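4.2 Why caps are harder to put away than they look

I went into the Ulledmont sorting study thinking the caps would be the boring part. Our list of household items had 326 entries when we closed it in January, and I'd have bet on fitted sheets giving us the most trouble. Sheets are bad, sure, but at least everybody agrees on what a put-away sheet looks like (flat, square, on a shelf). With caps, the 16 households couldn't even agree on which way was up!

Part of the problem is that a soft cap is two things stitched together. The brim is stiff and keeps its curve, so it tells you right away which way the cap is facing. The crown does whatever it wants. Drop a cap on a table and the crown can stay round, fold over on itself, or slump into something you'd have a hard time naming if you only saw the cloth. We started calling that last state "puddled" in our notes, and the name stuck, so I'm using it in Table 5 too.

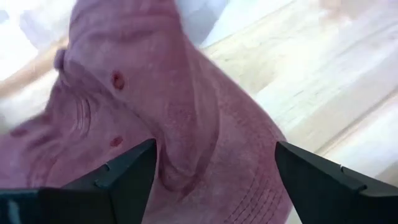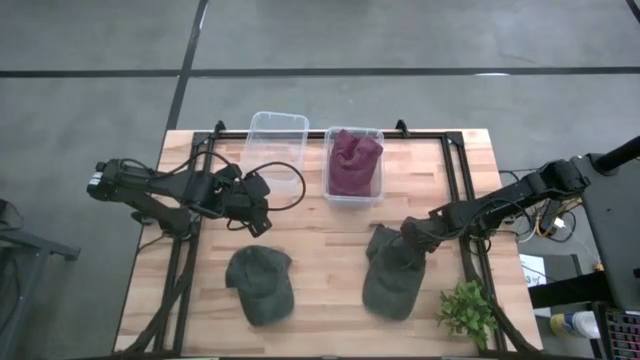

Figure 3. Soft goods on a light wooden surface. First picture: cloth up close, with a thick raised fold and narrow wrinkles. Second picture: two dark caps with their brims toward the near edge, sharing the table with clear plastic bins and a leafy plant.

We coded every cap for three things: brim direction, crown shape, and whether the strap was showing. Brim direction was easy, and our two coders hardly ever argued about it. Crown shape was a mess. A small fold near the top could be read as a dent or as the start of a full collapse, and the Hultell coding sheet we began with had no box for anything in between. I added one (we call it "partly down") and we recoded the 69 cap entries from scratch, which was no fun at all but cleared up most of the disagreements.

The other thing I want to flag is nesting. People who own several caps love to stack them, crown inside crown, and a stack takes up far less of a bin than the same caps tossed in separately. But stacking only works if you push each crown back into shape first, and plenty of people in the Mokgethi interviews told us they skip that step when they're in a hurry. So in Section 4.3 I treat reshaping and stacking as separate steps, even though most of our households talked about them as one job.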